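4. Recording sessions with the head camera

Use this section once the headset has been fitted and charged (section 3). Each session produces the demonstration clips that the club uses to train the Verevar arm. Allow 90 minutes for a full session, including copying the files.

4.1 Before you start

1. Pick a task from the task sheet. Home tasks are marked H and can be done in any house or apartment. Lab tasks are marked L and need the bench in the Skandumberg room.

2. Write the task code, your initials and the session number in the log. Do this before recording. Clips with no log line are deleted at the end of the month.

3. Put on the headset and tighten the rear strap until the camera does not shift when you nod. The side strap can stay looser.

4. Open the Bisetti app on the phone and connect to the headset. The light on the left side turns from orange to green.

5. Hold both hands in front of you at chest height. Check on the phone that both are visible, down to the wrist. If they are too low in the picture, tilt the camera down one click and check again.

Note: Long sleeves should be pushed up above the wrist. Thin bracelets and rings are fine. Watches with a lit screen are not, as they confuse the hand tracker.

4.2 Recording a home task

1. Stand where you would normally stand to do the job. Do not step back to get more of the room in.

2. Press Record on the phone, put the phone in your pocket and wait for two beeps.

3. Look at the work area for three seconds with your hands still.

4. Do the task at your usual speed. Keep your head pointed at your hands, not just your eyes.

5. If you need a second item, such as a cloth, keep hold of it or put it down where the camera can see it. Items that go into a pocket count as lost and the clip is scored down.

6. For packages, labels and adhesive strips, open or peel them in view. Small parts should be held between thumb and forefinger with the other hand kept clear of them as far as the job allows.
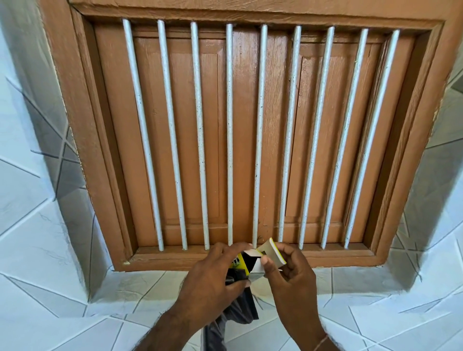
Figure 4-1. Home task at a window. Both hands in view, package and cloth in the left, strip in the right.

7. When the task is done, hold your hands still for three seconds, then take out the phone and press Stop.

8. Do not review the clip with the headset on. Playback uses the same memory as recording and has frozen the app more than once.

Caution: Do not record while standing on a chair or ladder. The headset blocks part of your upper view. If a window or shelf cannot be reached from the floor, choose another one.

Caution: Shiny tile and glass can throw light back into the lens. If the phone shows the yellow exposure mark, turn off the nearest lamp or move to one side.

4.3 Clip length and limits

The app stops by itself at 430 seconds. Most home tasks are much shorter. If yours runs over, split it at a natural point and give both parts the same task code, adding A and B.

A headset card holds 74 clips at the standard setting. Change the card before it is full. The app does not warn you, and the last clip will be cut short.

4.4 Copying and labeling

1. Take the card out of the headset and put it in the Pacheco reader. Wait for the folder to open.

2. Copy the whole folder to the club drive under your initials. Do not rename the files.

3. Open each clip in the labeling page and mark the start and end of every step. Use the verbs on the list: reach, grasp, peel, press, wipe, place, release. If none fits, use "other" and write a short note.

4. Mark the hand for each step (L, R or both). Go by the wearer's hands, so the hand coming in from the left of the picture is normally L. Crossed hands are the usual source of errors.

5. Mark the clip as done. It goes to a second member for checking.

The target for the December competition is 500 checked clips. Clips waiting for a check do not count toward it.

4.5 Clips that will be rejected

Another person's face is visible.
Mail, screens or documents can be read.
Both hands leave the picture for more than five seconds.
The three-second hold at the start is missing. (A missing hold at the end can be trimmed and is accepted.)

If a rejected clip shows a face or a readable document, delete it from the card and from the drive, and strike out the log line. Other rejected clips may be left in the folder named "spare".

4.6 Problems

No beeps after pressing Record: the headset has gone to sleep. Press its side button once and reconnect.

Green light but black picture on the phone: lens cap, or the ribbon cable has come loose. Members may reseat the cable after finishing the section 2 exercise. Otherwise leave the headset in the repair bin with a note for Dayana Betancur.

Section revised 14 April 2024. Replaces the two loose sheets kept in the headset case.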